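The paper problem, one year in

My father kept every piece of paper that came to the house on Cullari Street. When he moved in with us he brought two filing cabinets and told me I could do what I wanted with them. I left them in the garage until the week our property tax bill went missing and I paid a late fee on it. Then I figured I had two paper problems, his and mine, and I might as well work on both.

That was last June. Today is 3/5/26 and I think I have enough of it figured out to write down.

I started with my own mail. My old method was a pile on the counter by the toaster. When the pile got tall I moved it to a drawer. When the drawer got full I moved the contents to a shopping bag and put the bag in the closet. Every so often something in a bag turned out to matter, and I would spend an evening on the floor looking for it.

The first thing I changed was where I open the mail. It now gets opened at a table, sitting down, with nothing else going on. I used to open it standing up while the pasta water boiled, and I would read the first line of a letter and set it aside for later. Sitting down takes longer but I only do it once.
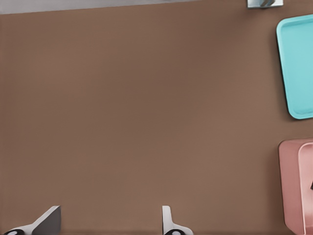
A brown tabletop, nearly all of it clear.

Every piece of mail goes one of four ways. It gets recycled, it gets shredded, it gets paid or answered right there, or it goes in a folder. There is no fifth way. I tried having a "think about it" folder and it became the shopping bag again within a month, so I got rid of it.

The folders are labeled by who sent the thing, and I know some people do it by subject. I tried "Medical" and "Insurance" and could never remember which one I'd put the insurance company's letters about medical bills in. Now there is a folder for the hospital and a folder for the insurance company and I don't have to decide anything. If a letter says Kastmont at the top, it goes in the Kastmont folder.

That one change paid for itself. Kastmont had our homeowner's policy for 18 years and I had never looked at two renewals next to each other. Once they were in the same folder, in order, I could see that we had been paying for a rider on a boat. My father sold that boat before my daughter was born. I called and they took it off, and after two more calls they credited us $840. The woman on the phone asked for the date of sale, and I was able to give it to her because my father had kept the bill of sale, along with the registration, the trailer registration, and the receipt for the cover.

Which brings me to the filing cabinets.

I don't recommend doing a parent's papers the way you do your own. With my own mail I can be quick. With his, I would pull out a gas bill from before I started high school, and it would have a phone number written on it in my mother's handwriting, and then it was twenty minutes later. Jomar Evangelista did the same job for his aunt and he told me to set a kitchen timer, which I thought was silly until I did it. When it goes off I stop, even if I'm halfway through a folder. I mark my place with an index card.

My father had his own system, and it was better than mine. Each drawer was a decade or so, and inside that it went by year, and inside that it went by month. The trouble is that you have to know when something happened to find it. He knew. I don't. I decided to leave the years alone and just make an index in a spiral notebook. Car title, drawer two, look in the year we moved. Roof warranty, drawer three, near the front. It's a dull thing to write and I have used it more than anything else I made.

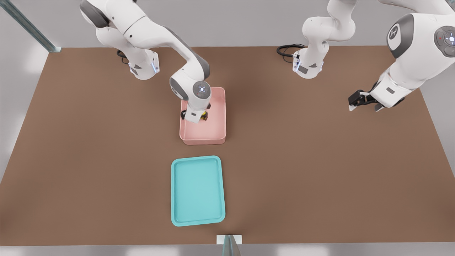
The shredding took longer than the sorting. I had a small home shredder that overheated after every few sheets, and I fed it for three evenings before I gave up and priced a service. Ponavier charges by the box and lets you wait while they do it. I took most of the bank statements there. I kept the tax returns, all of them, even the ones my accountant said I could toss. They take up one drawer and I like having them.

Things I shredded and wish I hadn't: the receipts for the kitchen. We had put in a little over a wall's worth of cabinets and a new floor, and when I went to work out what the house had cost us over the years I had to guess. Anything you spend on the building itself, keep the paper until you sell the building.

Things I kept and wish I hadn't: appliance manuals. Every one of them is online. I had the manual for a dishwasher that left the house in the back of Teodoro Barredo's truck.

Scanning is the part people ask me about, so I'll say what I do. I don't scan much. I started out meaning to scan everything and I got as far as 984 pages before I noticed that I'd never gone back to look at a single one. Now I scan the things I'd be in trouble without: birth and marriage certificates, the deed, the wills, the car titles, my father's discharge papers, and the front and back of every card in my wallet. The files go on a thumb drive in the safe and on another one at my sister's house. When I scan something I name it with the year first, then who it's from, then what it is. I do that so they line up in order by themselves.

My father's birth certificate was its own project. He was born in Cabanatuan and the copy in his cabinet was so faded that the clerk at the license office wouldn't take it. Getting a new one meant a form and a fee and then a wait, and then another form, since the first request had his middle name spelled the way he spells it and the record had it another way. If your parents have documents from somewhere else, check them now while nothing depends on it. Look at the spelling of every name against every other paper. Ours had three versions.

I set aside money for all this at the beginning, $2,000, thinking of a scanner and a fireproof safe and somebody to help me. I bought the safe. I borrowed the scanner from work. I didn't hire anyone. Most of the rest is still in the account and is probably going toward the roof, whose warranty, I now know, ran out.

The weekly part is small. I go through the mail at the table after supper, most nights, and it takes as long as a cup of coffee. Once a month I go through the folders and pull anything that has been replaced by a newer version of itself. In January I start a new set of folders and put the old set in drawer four of my father's cabinet, which was empty. He was pleased about that. He asked if I was doing it by month.

I still have one shopping bag. It's in the hall closet behind the vacuum, and it's the greeting cards. I haven't figured out a rule for those. My wife would keep them all, and I would keep the ones that have something written in them besides a name. For now the bag stays where it is.

Next time I'll write up what we did about passwords, which is a bigger mess than the paper ever was.
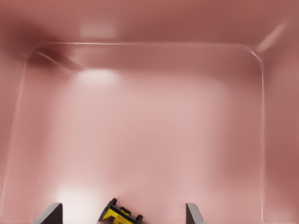 Janelle Pascual says:
Sorting by sender instead of subject never crossed my mind. I've had a folder called "House" for years and it's four inches thick. Do you keep one folder per company even when you only get a letter a year from them? I feel like I'd end up with fifty folders with one sheet in each.
Reply

Author reply:
Those go in a folder marked with the letter of the alphabet. If a company sends me enough that I get tired of digging, it gets its own.
Reply

Kenneth Policarpio says:
Same trouble with my mom's birth record, except for us it was the date that was off by a day. Took two tries. I'd add marriage certificates to your list of things to check, we found a wrong middle initial on hers too.
Reply

Kenneth Manalastas says:
Going to disagree on the manuals. The one for our furnace is not online anywhere and the repair guy asked for it. I keep those in a bag taped to the side of the furnace. The rest you can throw out.
Reply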